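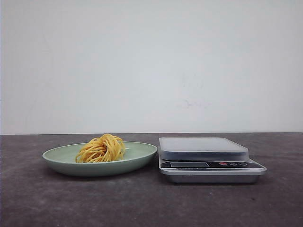 Favano 207 Countertop Pasta and Noodle Cooker

Equipment catalog / Cooking / Boiling and steaming

Manufacturer: Favano
Model: 207
Supplied by: Wonddale Kitchen Equipment
Availability: Made to order
Page revised 19 January 2019

The Favano 207 is an electric countertop cooker for fresh, frozen and dried pasta and noodles. It is intended for school dining halls, hospital kitchens, staff cafeterias and small restaurants in which boiled starches are prepared in portions throughout the service period. The unit consists of a single stainless steel tank with two lift-out baskets, a front drain and an overflow channel for surface starch.

The 207 replaces the earlier Favano countertop cooker, which is no longer available from Wonddale. Baskets from the earlier model do not fit the present tank. Lids are interchangeable.

General description

The tank is pressed from one sheet and has rounded inner corners. There are no welds below the water line. The heating element is mounted on a hinge and can be raised by hand when the tank is empty, leaving the full floor of the tank open for cleaning. A safety switch cuts power to the element whenever it is raised.

Water is supplied through a fixed spout at the rear of the tank. The operator may fill the tank with the front lever or may leave the lever in the trickle position, in which case a small, steady flow carries starch and foam across the surface and into the overflow channel. The trickle position is recommended during continuous service. It should be closed when the cooker is left on standby.

The control is a single dial with settings for off, standby, simmer and full boil. A separate mechanical timer is provided for each basket. The timers sound a bell at the end of the set period and do not switch off the heat.

Specifications

Tank: stainless steel, single piece
Baskets supplied: 2
Basket positions: 2
Power supply: electric, hard wired by a licensed electrician
Water supply: cold, with shutoff valve within reach of the operator
Drain: front, ball valve with locking handle
Timers: mechanical, one for each basket
Feet: adjustable, nonslip
Finish: brushed

Dimensions, connection sizes and electrical ratings are given on the installation drawing, which is issued with every written quotation. Customers are asked to work from the drawing and not from measurements taken from an existing unit, as the rear connections have been moved.

Siting

The cooker must stand on a level surface that is able to carry its full weight when the tank is filled. Clear space is required on both sides and at the rear as marked on the installation drawing. The unit should be placed beneath an exhaust hood. It must not be placed beside a deep fryer unless a splash guard of adequate height has been fitted between the two appliances.

A heat-resistant landing area of at least one basket's width should be provided next to the cooker. Kitchens with limited counter space may order the Colix side shelf, which attaches to either side of the 207 and drains back into the tank.
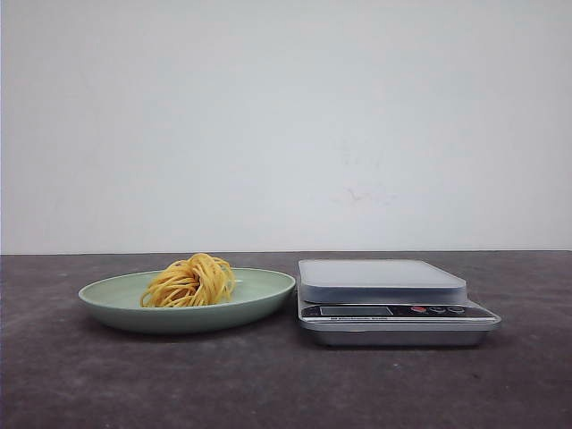 Can the cooker be connected to a softened water supply?

Softened water is acceptable and will reduce the buildup of scale on the element. The water must still be suitable for drinking. Where the supply is hard and no softener is installed, the tank should be descaled at the interval shown in the operating manual, and the spout should be checked for deposits at the same time.

Operation

Before service, close the drain, lower the element and fill the tank to the upper mark. Turn the dial to full boil and place the lid on the tank. The ready light will come on when the water has reached temperature. Salt should be added only after the water is boiling, and it should be stirred until fully dissolved. Undissolved salt lying on the tank floor may cause pitting, and pitting of this kind is not covered by the warranty.

Baskets should be filled no more than halfway with dried product. Fresh noodles should be loosened by hand before they are placed in the basket and stirred once after they enter the water. Frozen portions may be cooked directly from the freezer, with the timer adjusted according to the directions of the food producer.

When the timer sounds, lift the basket and hang it on the drain rail until the water has run off. The rail will hold both baskets together. Cooked portions should then be served immediately or transferred to a covered holding pan.

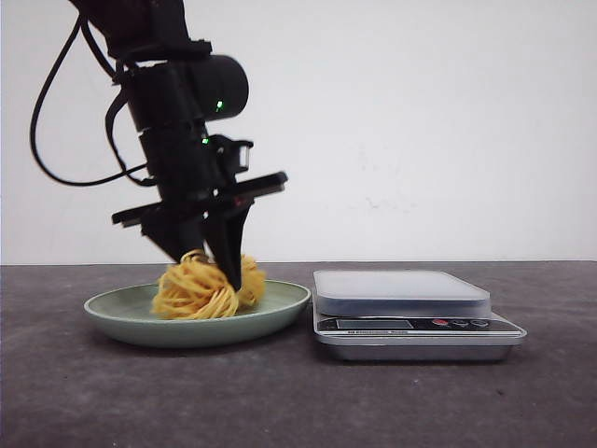
Portions that are to be held should be dressed with a small amount of oil or sauce before they are covered. Plain noodles left to stand will bind together as the surface starch cools, and portions in that state are difficult to separate without breakage. If plain portions must be prepared ahead of time, they should be rinsed in cold water, drained well and refrigerated, then returned to the boiling tank for a short period when ordered. Local food safety rules on cooling and reheating apply in all cases.

Tank water should be changed between service periods. It should also be changed during service when it becomes cloudy enough that the floor of the tank cannot be seen.

Cleaning

Turn the dial to off and allow the water to cool before opening the drain. Raise the element and wipe it with a soft cloth. Wash the tank with warm water and a mild detergent, rinse, and dry with the lid removed. Baskets, lid and overflow screen are dishwasher safe. Steel wool, chlorine bleach and abrasive powders must not be used on any part of the unit.

The outer housing may be wiped with a damp cloth. It must not be hosed down or cleaned with a pressure washer.

Accessories and spare parts

Colix side shelf, draining, left or right
Colix splash guard
Favano fine mesh basket, for rice and small pasta shapes
Favano divided basket, for individual portions
Replacement lid with handle
Replacement overflow screen
Replacement timer
Drain valve seal kit

The fine mesh basket is stocked at Wonddale. All other items are ordered from the manufacturer with the next scheduled shipment. Please state the serial number of the cooker when ordering a timer or seal kit. The serial plate is located behind the front panel.

Warranty and service

The Favano 207 is covered by the manufacturer's limited warranty for parts and labor, beginning on the date of delivery. Baskets, seals and screens are treated as wearing parts and are excluded. Service within the Wonddale delivery area is carried out by Szilágyi Appliance Service under contract. Customers outside the area will be given the details of an approved service firm when the order is confirmed.

Damage caused by operating the element in an empty tank, by scale, or by connection to an incorrect supply is not covered.

Ordering

Orders are accepted in writing from schools, public institutions and registered businesses. Lead time is 8 weeks from confirmation. A deposit of $300 is payable on each unit and is deducted from the final invoice. Delivery is made to the ground floor entrance of the building. Unpacking, placement and removal of old equipment can be arranged for an additional charge and must be requested at the time of ordering.

Installation drawings and the operating manual are available on request from the Wonddale sales office. Orders for delivery in March should be accompanied by a completed site form.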